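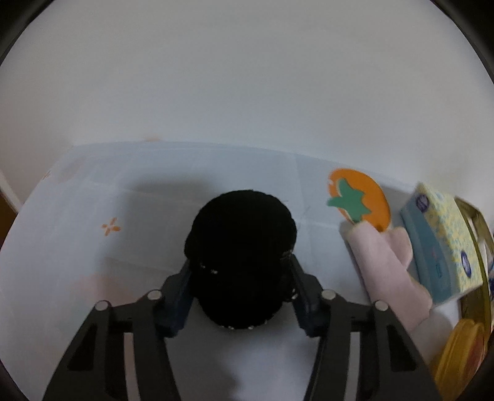
The width reading on the hand-held grippers went bad in May and it took me far too long to work out why. Our software, Kerno, doesn't use an encoder for finger opening. It finds the two fingertips in the camera view and works out the gap between them. On a pale tablecloth that is an easy job, as long as whatever you pick up is some other colour than the fingers. A black lump held between two dark fingertips comes out as one dark shape from side to side, with a few bright specks on it, and Kerno has to guess where the finger stops.

It guessed badly. In the worst clips it put the left tip on the far side of the object, so the log had the gripper nearly shut while it was plainly holding something. In others the reading jumped back and forth several times a second. The checker let all of it through. It only looks for missing values, and a wrong number is still a number.

We had 651 clips from the sorting work by then. Zineb Tazi noticed when she plotted the widths for something else and got a comb where there should have been a gentle curve. Her first thought was a loose pivot, and so was mine. I took both grippers apart, checked the pins and put them back together, which used up most of an afternoon. The pins were fine.

Then Senan Ó Briain sorted the bad clips by the colour of the thing being picked up and the argument was over. Nearly every bad one had a dark item in it. Yellow, pink and white hardly ever failed. The final count was 282 clips with a width I wouldn't trust.
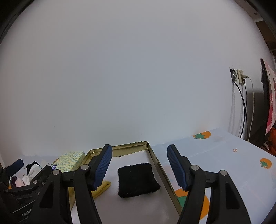
My own mistake was the calibration. I did it with the fingers empty and open, and then again with a yellow piece, and both passed. I never tried a black one. The blue pads show up well enough when the fingers are apart and catching some light, so I assumed they would show up all the time. Once they are pressed against something dark there isn't much blue left to find.

What we have changed:

The width check now runs on a dark item as well as a light one, at the start of every session.

Kerno flags any width that moves more than 3 mm between two readings. I wanted it tighter but it kept flagging ordinary quick closes.

Pale tape goes on the outer edge of each fingertip, away from the pad. It looks scruffy and Müzeyyen Çetinkaya says it will peel by the summer. She may be right.

As for the bad clips, Zineb managed to repair 70 by taking the good readings either side and filling the gap. The rest have been put in a folder of their own with the width column blanked. I'd rather have no number there than that one.

I still don't know why the left tip suffers more than the right. If you have seen the same with camera-based widths, leave a comment.

Print this post | E-mail this post

Related posts
Moving the bench to Finthorpe
Cables, again
Moschos: first impressions after a month
Why I stopped using the Pukisier mounts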